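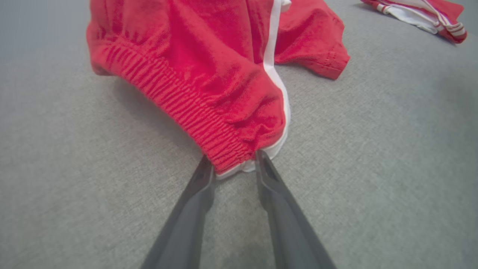

Red garment with white trim, apparently shorts

From: Steinar Vestergaard
To: film society list
Subject: Re: September program, second slot

Hi all,

Replying to Hatsue's message, quoted at the bottom. I watched both films this week, so I can give a view on each.

Skaltano is the better film. It runs long, and the first half hour is mostly two brothers driving between farms and arguing over a loan, but the acting is very good and the last section in the quarry is worth the wait. The subtitles on the screener are poor. Several lines go by too fast to read, and one short scene at the bank has none at all. I have written to the distributor to ask if the theatrical copy has the same file. No answer yet.

Clallasov is easier to sell. It is a comedy about a town orchestra that loses its conductor 4 days before a competition. Some of it is broad and I didn't care for the subplot with the mayor, but Barış laughed all the way through and I think most of our regulars would too. The sound mix is quiet in the dialogue and very loud in the concert parts. Whoever is in the booth will need to stay with it.

My vote is Clallasov for the second slot and Skaltano in the first slot of the next program, if the subtitles get fixed. I would rather not show it the way it is now.

On the short: Ataberk's suggestion, Trarkard, is 17 minutes, and that fits in front of either one. I have a file that plays fine on the hall laptop. We should still ask for the DCP.

I can't do the introduction this time. Could Balthasar take it? He did the one for the Beneš retrospective and people stayed afterward to talk.

Steinar

Hatsue Tamura wrote:
> Hello everyone,
>
> We need to settle the second slot for September
> so the program can go to the printer. The two
> titles left are Skaltano and Clallasov. Both
> distributors want the same fee, so cost doesn't
> decide it.
>
> Please watch at least one of them before you
> vote. The links are in my last message and the
> password is the same for both.
>
> Two other things. The hall is ours from 6:30 p.m.,
> half an hour later than last season, so doors
> can't open before 7. And Ataberk has proposed a
> short to go before the feature. Does anyone have
> a copy we can test?
>
> Hatsue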